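Trendlow opens winter service for clearing up after family gatherings

Rondbridge, December. The household help company Trendlow announces today a new winter service for families who receive many guests at home. The service is named After the Guests. It consists of one visit of 90 minutes, in which the wrappers, bags and boxes left in the living room and dining room are sorted, and the tables are given back to the family for normal use.

The company prepared the service during the past season, when it asked 282 households in Rondbridge and Naltedwood which part of the holiday they liked least. Cooking was not the most frequent answer. Most people named the small rubbish, which comes again every hour when there are sweets and snacks in the house.

"Everybody knows how to wash a big pot," said Suha Sleiman, founder of Trendlow. "But the small packets are a different matter. They go under the cushions, into the gift bags, behind the jars. After three evenings with cousins, the family is tired and does not want to look at the table any more."

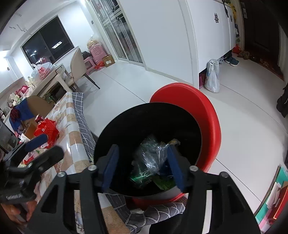
A visit begins with the bin. The helper makes sure that it has a place near the low table, where people sit and eat, and that it is not hidden in the kitchen. In the test period the company found that this one change made the later work much shorter. Families are asked to keep the bin in the same place until the last guest has gone home.

After this, the helper goes through the packets by hand. Full packets go back to a basket or a tin, and empty ones are thrown away. Opened food is shown to the family before any decision is taken, as Trendlow does not throw away food without permission. Gift boxes are also kept until somebody in the house has looked inside them.
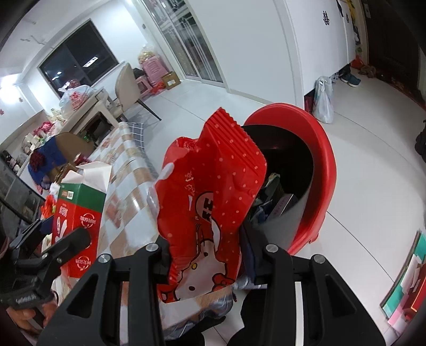
The price of one visit is the same in the evening as in the morning. Customers can book up to 5 visits for the season, and the visits may be shared with a neighbour or a relative at another address. The helper brings cloths and sorting bags. It is not necessary to prepare the room before the visit, and the company kindly asks customers not to do so.
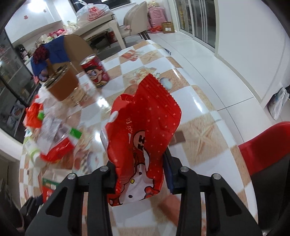
Tablecloths receive special attention in the new service. Many families in the area cover the table where they have their snacks with a glossy cloth, and want it to stay nice until the spring. A pattern such as white and tan checks with starfish and seashells is cheerful, but crumbs are not easy to notice on it, so the helper lifts every can, jar and box and wipes under each of them. The cloth is wiped in one direction, from the wall side to the open side, and left to dry before the things are put back.

After the Guests was tested together with Kongkaew, a home supplies shop in Naltedwood, where bookings can also be made at the counter. Bookings are open now for Rondbridge and Naltedwood. Other towns will be added if there are enough helpers.

About Trendlow
Trendlow offers cleaning and tidying help to private homes. The company has its office in Rondbridge.

Press contact: Suha Sleiman, Trendlow, Rondbridge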